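**May, Naltberg bench, after lunch**

Got 61 more episodes of nut sorting before the battery on my headset died, so we're at 163 for the hex nut task. Gisela Wegener drove most of the morning and she's annoyingly good at it - her grasps come in low and slow and hardly ever need a second try. Mine wander. I've kept the wandering ones in anyway, the policy ought to see a few recoveries!

Start layout is two columns of three, mixed sizes, nothing lined up too neatly. Nudge them between takes, please. 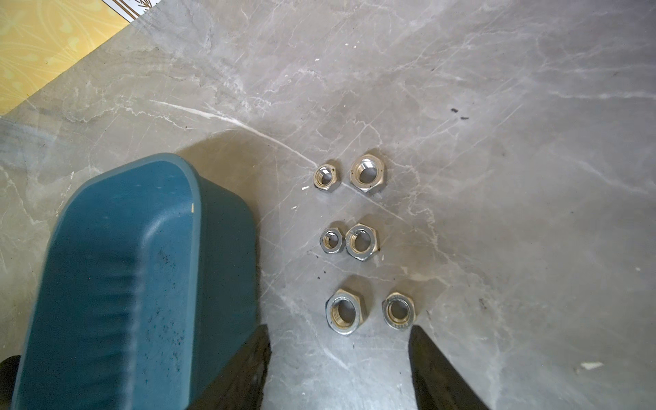

The other thing that bit me today was the close pairs. When two nuts nearly touch, I open the fingers too wide and shove the neighbor along, and then the label says "pick" when what I did was mostly bulldozing. I've tagged 6 of those as messy and left them out of the export for now.

Flikovon dropped a sync packet again at episode 99 (wrist stream only). Restarted it, fine after that.

Next up: the same nuts with the lamp moved, because the shiny threads worry me - then ask Gisela if she'll do another hour.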